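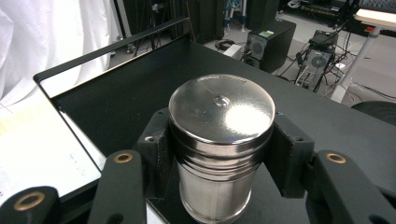 Kitchen Storage for Small Spaces: Handout 4, Canisters and Dry Goods

By Brenda Zúñiga
Jun 13, 2020

We use cookies to improve your visit. By continuing to browse you agree to our cookie policy. Accept

Hi everybody! Last time we did drawers, and I ran over, so the first few minutes of canisters got squeezed in while half of you were packing up. I'm starting that part again from the top. If you already took notes on it, go get a coffee.

What I mean by a canister

For this course, a canister is any upright container with a lid that lives out on a surface or a shelf and holds one dry thing. Coffee, sugar, rice, tea bags, dog biscuits (yes, they count). A jar is a cousin. I treat glass jars separately in Handout 5 because light gets in and that changes what you'd want to keep in them.

Stainless steel is what I reach for first. It doesn't chip when you knock it against the faucet, it doesn't hold on to smells much, and it blocks the light. What you give up is seeing inside, so you have to label it or have a very good memory. I have labeled mine since the powdered sugar and cornstarch incident, which some of you have heard about more than once.

Lids

Please look at the lid before you look at anything else! A domed lid looks lovely and gives you a bit of extra headroom, but you can't stack on it. If your shelf is tall and you were counting on two layers, buy flat lids. I made this mistake with a whole Stillby set and ended up with one long row of canisters and a foot of air above them.

Polished lids also show every scratch. Use a soft cloth, go easy, and keep the green scrubby side of the sponge far away. A scratch on the lid does no harm to the coffee, so if you already have one, just carry on. Brushed bodies are more forgiving, and ridges around the upper part give wet fingers something to hold (they do collect flour, though, so run an old toothbrush around them now and then).

Check the seal too. Some lids have a rubber or silicone ring and some just sit there. Take the ring out when you wash it, and let it dry all the way before it goes back in. I leave mine on the rack overnight.

Sizing

People always buy too big. My own flour canister holds 2000 grams, and that suits me because I bake every week. My neighbor bought the same one and had the bottom half going stale on her. Work out what you use in a month and buy for that.

For the shelf, I ask you to leave 30 millimeters between canisters so your hand can get around one without shoving its neighbors over. Measure the depth of the shelf as well. Mine is 353 millimeters deep, an odd number, and it took me far too long to see that two of my Plemo canisters would fit front to back with room left over.

Filling and refilling

- Empty it completely before you top it up. Old stuff at the bottom stays at the bottom forever otherwise.
- Wash, dry, then dry again.
- Write the date on a bit of tape and stick it underneath.
- Keep the cooking directions from the package. I fold mine and tuck them behind the canister.

If you buy spices or lentils in bulk (I get mine from Arumugam, big bags, very good prices), keep the rest of the bag clipped shut somewhere cool and decant a little at a time.

For next session

Bring one canister from home, whatever you've got, plus its lid and a tape measure. Damari or dollar store, I don't mind. We'll test the seals with rice and then measure shelves on paper. Read pages 1 to 6 of Handout 5 if you can, and skip the part on vacuum pumps, I'm rewriting it.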